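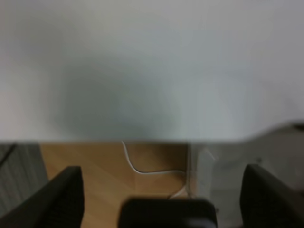 Local news set redesigns - what's yours doing?

tallyhook
So Channel 2 up here in Endholm came back from its July break with a whole new studio and I can't decide if I hate it. The old one had the fake brick and the skyline photo and I grew up with that thing. Now it's a giant curved desk and a video wall that never stops moving. I got a headache during the weather!

plirnby_pete
I like it. The old desk looked like a bank counter. And you can finally read the school closings from across the room.

morningcrawl
We got ours in Plirnby last year and the wall is fine, it's the walking I can't stand. Every story they get up and stroll over to another screen. Sit down and tell me about the water main.

tallyhook
YES the walking. The 6:00 anchor did a whole lap the other night for a story about parking meters.

gaffertape88
I used to light sets for a living (small stations, nothing fancy) so I'll stick up for the walking a little. When a station pays for a wall that size, management wants it on the air. I worked on one with 928 panels and we got notes any time it was off camera for more than a minute. Carroll did the design on that one and they were great to deal with.

morningcrawl
Fine, but who is it for? I'd take one more reporter over all those panels.

gaffertape88
Different budget. The set money comes out of capital, you can't hire anybody with it.

plirnby_pete
Every station says that lol

zoomroom_z
Anybody know who did the new graphics? They look like the Zadis package our station had, same slanted bars and everything, just in blue.

tallyhook
No idea, but the bars cover half the score on Friday football. My brother-in-law emailed them and got a form letter back.

plirnby_pete
They fixed that last week I think. Or my TV did.

zoomroom_z
There's a petition going to bring back the old theme music, by the way. It was at 1,000 names this morning and they want 3,000.

morningcrawl
Signed. Leave the desk, give me the trumpets.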